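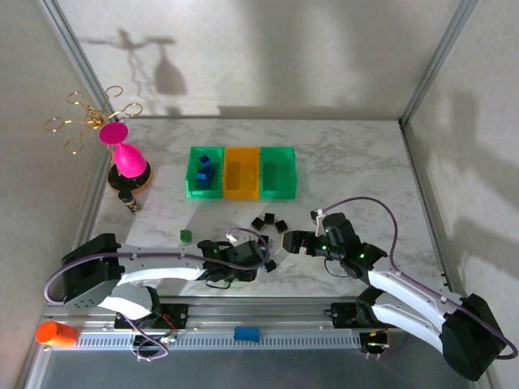 Wing-sze Su wrote to ask why the arms copy her hesitations so faithfully and her good grasps so badly, and whether she should be recording more or recording better. Record better first. The tips below cover cube sorting with two arms and open bins, shown by remote control or by moving the arm by hand. Most of them apply to any small pick-and-place task.

Before you start

Write the task down in one sentence and keep to it. "Put each small cube in a bin" is too loose. Say which colour goes in which bin, which arm takes which side, and where the arms stop at the end. If two people are showing the task, both read the same sentence before the first run.

Wipe the table and the finger pads. Dust on the pads changes the grip more than most people expect, and a cube that slips during a demonstration teaches the arm to squeeze late.

Mark the bin positions underneath or behind, out of the cameras' view. Masking tape on the visible surface becomes something for the policy to look at, and it will miss the tape when you take it away.

Check the cable at full reach on both arms. It should hang in an open loop with no pull on the wrist. Move each arm by hand through its corners with the power off and watch the loop, then do it again slowly under power.

By hand or by remote control

Moving the arm by hand is quick to learn and good for finding a sensible path. Its drawback is that your own hands and sleeves are in the recording. If you work this way, record the path only, then play it back with nobody in view and record the pictures on the playback. Discard any playback in which the cube is missed.

Remote control with a leader arm takes longer to get used to. Allow an hour of practice that you do not keep. Clamp the leader to the bench – a leader that creeps will shift your zero during a session, and the fault is hard to find afterwards. Set the leader and follower to the same pose before switching the link on, or the follower will jump.

Sit where you can see both fingertips. If you have to work from the camera view alone, do so throughout. An operator who glances over at the table is using information the arm will not have.

Picking up

Come down from above, stop briefly, close, then lift straight up to clear the rim of the bin before moving sideways. The stop should be short and always the same. A long wait over the cube is learned as part of the task, and this is the usual source of the hesitation Wing-sze describes.

Close the fingers on flat faces. If a cube sits at an angle, turn the wrist to match it; do not nudge the cube square with one finger unless you mean to teach nudging.

Where cubes sit close together, take the outer one first. Leave a finger's thickness on each side if you can. Dark cubes are easily lost against dark fingers in the camera view, so raise the light level and check the picture before recording a long batch.

Keep one arm parked while the other works, until both are reliable alone. Shared work in the middle of the table can come later, with a fixed rule about who gives way.

Letting go

Lower the cube into the bin and open the fingers only as far as needed. Opening them fully near a bin wall can push the bin out of place. Withdraw upwards before turning for the next cube.

How many, and how varied

Eduardo Vilela at Jirnness kept a log of one sorting task and found that his first 101 runs, all started from one layout, failed as soon as a cube was moved a hand's width. He threw them out and began again with the layout changed after every run. His second set was 804 runs and worked over most of the table.

Change the start positions, the order and the light. Do not change the task sentence, the camera mounts or the speed. If a camera is knocked, stop and realign it against a saved picture from the first run.

Mistakes are worth keeping if you recover cleanly. A dropped cube that is picked up again in one calm movement is useful. Three stabs at it are not. Keep the two kinds in separate folders and decide later.

Faults worth checking first

Follower lags behind leader: look at the loop rate, then for a loose connector at the base.

Gripper closes but does not hold: clean the pads, then reset the closed position.

Arm stops short on one side: re-zero the shoulder joint, and check that the mount has not slid along the rail.

Good runs at the start of the day and poor ones later: the motors are warm. Rest them between batches and note the time of each run.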